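# Seating a processor and memory: tips borrowed from a robot arm

Our group spends its days teaching arms to put parts into old desktop computers, and the arms have turned out to be strict teachers. The Plurnen study logged 3939 insertion attempts, and most of what went wrong is what goes wrong on a kitchen table with a screwdriver and a cold cup of coffee. So, some household advice, paid for by a research budget.

**Lay the tower down.** Side panel off, open side up. Gravity is the cheapest clamp you will ever own.

**Give every part a parking spot.** We print ours: a gray plate beside the case with a square recess for the processor and a slot for the memory. Before the plate, the arm had to find the chip wherever we'd dropped it, and it missed 80 times in the first 200 tries. After the plate it missed 16. You can get much the same effect with a square cut out of a piece of foam. A saucer is worse than nothing, as chips slide on it.
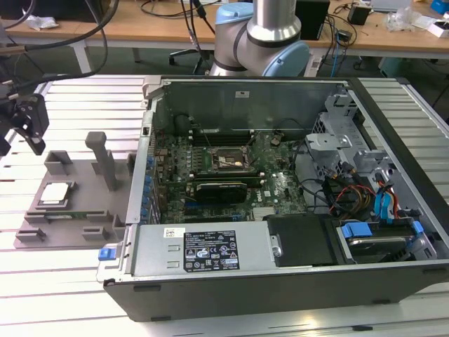

**Open the lever before you pick up the chip.** The arm has to be told this. So do I, about once a month. Put the processor back in its spot, free the lever, start over, and let no one see you.

**Grip by the edges.** Two fingers, opposite sides, no more force than you'd use on a potato chip you intended to eat. In the Keneck runs we cut the gripping force in steps and lost nothing until the part began to slip, so whatever you're using now is probably too much.

**Come straight down and stop just short.** Tilted approaches were the biggest single cause of failure in our logs. The policy that did best hovered, corrected sideways, then lowered. The one that did worst was brisk and confident, and we have all had that uncle.

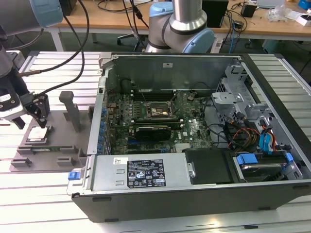 **Clear the cables first.** Drive and power leads drift over the board whenever your back is turned. A twist tie will do. We lost an afternoon to a loop of wire that the arm took for an obstacle and politely refused to go near.

**Never push a processor.** It should drop in under its own weight. Memory is the opposite and wants a firm, even press at both ends until it clicks. Our early model learned one of these habits and applied it to both parts. We no longer have that board.

**If it won't go, back off all the way.** Wiggling in place helped the arm on memory now and then, and on processors not at all. Lift, look, check the corner mark, try again.

The Nunden write-up, with the force curves, is due in August. Until then the foam square is the part worth stealing.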